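Clay Reclaim at Porach: Frequently Asked Questions
Last updated 3 March 2019

Which clays can I bring in?
Unfired stoneware and earthenware, kept separate. Porcelain is accepted in April only, when the pug mill is stripped and cleaned for it. Paper clay is not accepted at any time. The fibers rot in the slurry tank and block the screen.

I don't know what clay I have. Can you test it?
No. We can fire a test bar with your own label on it, and the result will tell you whether the clay survived the temperature. It will not tell you what the clay is. Unidentified clay goes into the mixed batch, which is sold as handbuilding body and is not returned to the person who brought it.

What is form 1089?
The intake sheet. It asks for the clay body, the supplier if known, the firing range, and whether any colorant or grog has been added. One sheet per clay body. Scrap left without a sheet is treated as unidentified. Blank copies are on the shelf inside the loading door and can be filled out there.

Should the scrap be wet or dry?
Bone dry, if possible. Dry clay slakes down in water quickly and evenly. Leather-hard clay does not: the outside softens and seals the inside, and the lumps have to be broken up by hand. If your scrap is leather-hard, spread it out at home until the color is even all the way through a broken piece.

How large can the pieces be?
Small enough to hold in a closed hand. Break up thrown pots and thick slabs before you come. Do this outdoors or inside a tied bag, and wear a respirator rated for fine dust. Do not sweep up dry clay. Wipe it up with a wet sponge.

What should I bring it in?

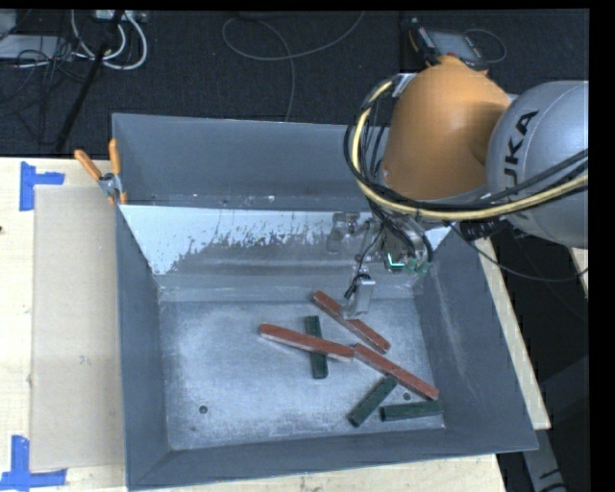

Intake weighs everything in its container and then weighs the empty container, so use something rigid that can be emptied completely. Cardboard is refused because scraps of it end up in the clay. An open-topped metal bin, such as the gray one on the wooden tabletop, is acceptable for bone-dry scrap at the sorting stage. It should not be used to hold slurry or damp clay for any length of time unless you know the surface is sound, as rust flakes will show up as brown specks in a white body. For damp clay and slip, use a plastic pail with a lid. Write the clay body on the side of the pail and not on the lid, as lids get swapped.

Is there a minimum or maximum amount?
The minimum is 40 pounds of one clay body if you want your own clay back. Anything less goes into a shared batch with scrap of the same type. There is no maximum, but loads that will not fit on the hand truck have to be arranged ahead of time with Raluca Tudose, who handles scheduling.

What happens to the clay after intake?
It is slaked in water without stirring. Stirring too early produces lumps that are slow to break up later. Once the pile has collapsed, the excess water is siphoned off, the slurry is blended, and it is pushed through a 40 mesh screen. It then goes onto plaster drying slabs, is turned as it stiffens, and is run through the pug mill twice. Bagged clay rests for a minimum of 6 weeks before release.

Why does it have to rest?
Freshly pugged reclaim is short, meaning it cracks when bent. Resting lets water reach all the particles and plasticity improves. You may collect your clay early, but we will not discuss throwing problems with clay that has not rested.

Will grog be removed?
Anything coarser than the screen is removed, including most sculpture grog. Fine grog passes through. If you need the coarse fraction back in your clay, note it on the sheet and it can be wedged in by hand at your end. We do not add grog.

Does reclaimed clay behave like new clay?
Close to it, but not the same. Throwing slip carries off the finest particles, and if you pour your throwing water down the drain those particles are lost. The remaining scrap is a little less plastic. Adding 2 percent bentonite by dry weight corrects this in most stoneware bodies. Bentonite has to be mixed into the dry clay or soaked separately first. Sprinkled into slurry it forms beads of gel that do not disperse.

Save your throwing water. Let it settle in a pail, pour off the clear part, and bring in what is at the bottom.

Can glaze scrap go in with the clay?
No. Glaze lowers the melting point and may carry metals that we are not set up to handle. Trimmings with a visible coat of glaze or underglaze will be rejected. The same applies to scrap from under a spray booth.

What about plaster?
Plaster contamination is the most common reason a batch is thrown out. A small chip in a fired wall takes on moisture, swells, and pushes off a flake of the surface, sometimes months after firing. Do not bring in scrap from a bench where plaster molds are carved or trimmed. If you find a chip in one bag, set the whole bag aside.

My clay smells and has black streaks. Is it ruined?
No. Both come from bacteria and organic matter, and both burn out in the bisque. Mold on the surface can be wedged in. People with mold allergies should wear gloves and leave the wedging to someone else.

How is shrinkage affected?
Mixed batches vary. Ilari Kauppinen measures a set of bars from each one and the figures are written on the bag tag. Lidded forms should have the lid and body made from the same batch. Mixing batches within one piece is not recommended.

Can I use the Flornska mixer myself?
After the induction, yes. The mixer is reserved for members and may be used for stoneware only. The Yusof pug mill is run by staff and is not available for individual use.

How do I pick up my clay?
You will get a message when the batch is released. Bring the lower half of your intake sheet. Clay left past the date in the message is moved to the mixed stock in the Prakovell shed and cannot be traced after that.

Do you take back fired ware?
No. Bisque cannot be reclaimed. It can be crushed for drainage or ground for grog, but we have no equipment for either.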